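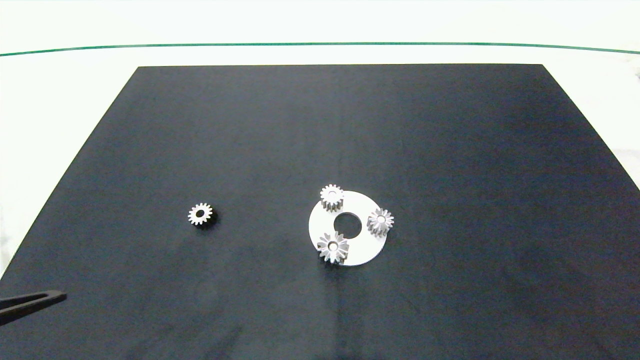
A small gear lies apart on the black board, with the white ring plate and its three gears to the right.

The Patience of Small Gears

By Roya Akbari

The first planetary gear I put together with my own hands was in a kitchen, on a baking tray, and I lost a part of it under the stove. I was a grown woman with a diploma. The part was a spring washer, very thin, and I found it in the spring when we moved to another apartment. By then I had bought a new one and forgotten where the old one should go.

I tell this story to every group that comes to the evening course in Tasville. The course takes place in two rooms above the former Golestani watch shop, and the people who come are of all kinds. Last winter we had a dentist, two brothers who repair fishing reels, and a retired music teacher who wanted to understand what was inside her food mixer. They come for different reasons, but in the first hour they all make the same mistake. They pick up the gears and start to push them together.

A planetary gear set is an old idea and a beautiful one. In the middle there is a sun gear. Around it go the planets, often three of them, and these sit on a part which we call the carrier. Outside everything is a ring with teeth on its inner side. Hold one of these parts still, turn another, and the third one gives you a new speed or a new direction. You can find such a set in a cordless screwdriver, in the rear hub of a bicycle, in a hand winch. Many people own five or six of them and have never seen one.

On the course we begin with the surface. I ask everybody to work on something flat, matte and dark, with a lot of white table around it. Steel shows well against black, and a shiny board throws the lamp back in your eyes. Cloth I do not permit, although watch people love it, as the teeth catch in the threads and then you have fluff in the grease. My own board I made from an offcut. It cost nothing and I have used it for so long that I feel uncomfortable on any other.

After this comes the carrier. It lies flat, and the planets are set on it one by one, standing with their axes straight up. It sounds easy. But a spur gear the size of a coat button has its own opinion, and when you bring the third one near, the first one has often turned a little or moved toward the rim. My students become angry at this moment. The dentist did not, I must say. He had very quiet hands, and he put each gear down as if it could wake up.

What I try to teach is to stop between one gear and the next. Put it down, take the fingers away, look from the top. Are the teeth free? Is the big hole in the middle still clear, so that the sun can go in? Only after this reach for the next one. A gear which is waiting for its turn should stay well off to one side, where the sleeve cannot reach it. I have seen a whole evening's work pushed over by a cardigan.

The meshing itself is a matter of feeling more than of sight. When the sun gear goes down between the planets, it will usually stop halfway, with tooth standing on tooth. The natural wish is to press. Please do not press. Turn it by less than one tooth, very lightly, and it will drop by its own weight. It makes a small sound, lower than a click. The music teacher said it was a sound with no echo, and I have not found a better description.

People ask me what they should buy for practice. I learned on an old Zoltar hand drill, which has a good simple set and strong teeth, and one can still find them at the Pullton flea market in August if one arrives before eight in the morning. The box that came with mine said that the tool turns at 463 revolutions per minute. I never understood why it was such a strange number until I counted the teeth and made the division on paper. That was a very happy afternoon for me. The number came from the gears, and I could hold the gears in my palm.

Cleaning takes longer than the assembly, and it is the part that students try to skip. Old grease becomes hard and yellow, and it sits at the root of the tooth where a rag does not go. I use a soft toothbrush and a wooden stick cut to a point. For the bore, a pipe cleaner. Then everything must dry fully before new grease goes on, and new grease means very little grease. If you can see it from your chair, you have used too much.

One of the brothers with the fishing reels wrote to me this month. He has now opened his two hundredth reel, and he keeps a notebook where each one has a line. His father, who did the same work before him, stopped at 700 and had no notebook at all. The son wants to pass him. He also wrote that he has painted a board black for the shop, and that his brother keeps putting his coffee on it.

The next course starts when the clocks change. Bring reading glasses if you use them, and wear short sleeves.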